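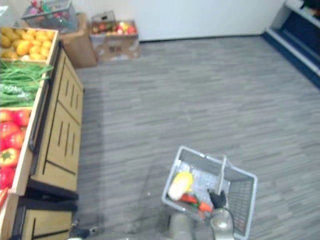 Selon Yaryna Stasiv, une petite épicerie se juge d'abord au rayon des fruits et légumes : si le client doit contourner un meuble ou poser son panier par terre pour se servir, il achète moins et revient moins souvent.

Wosta, dimanche 24 juin 2018 — Pramis présente Riviere, son nouvel aménagement pour les commerces alimentaires de proximité. Il est destiné aux épiceries de village, aux points de vente de quartier et aux boutiques qui consacrent peu de place au frais.

Le rayon est organisé autour d'un présentoir en bois, avec des cagettes inclinées en partie haute et un meuble bas en façade. Les fruits et légumes se prennent à la pièce ou en botte, et vont directement dans le panier à anse. Une moquette grise en dalles couvre le sol du magasin témoin. Les dalles se remplacent une par une en cas de tache.

Le magasin témoin a été monté à Wosta pour régler les circulations et les hauteurs de prise avant la mise en vente. L'emplacement du présentoir a été revu pendant les essais — il gênait le passage vers le fond. 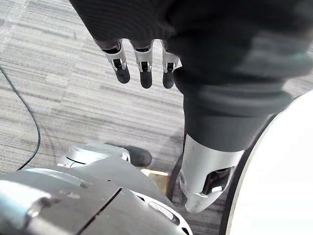 La hauteur des cagettes a elle aussi été corrigée, ainsi que leur pente. Les produits longs, maïs ou carottes avec leurs fanes, demandent plus de profondeur que les fruits ronds, et le catalogue comprend donc deux modèles de cagette.

« Nous voulions un rayon qu'une personne seule puisse garnir avant l'ouverture », indique Myroslav Vakulenko.

Riviere sera livré à partir d'août. Le présentoir est proposé à 665 euros hors taxes, cagettes comprises. Les paniers sont vendus séparément, par lots de 10. Les magasins déjà équipés de la gamme Closer peuvent conserver leurs étagères.

Le magasin témoin se visite sur rendez-vous, à demander au service commercial de Pramis à Wosta.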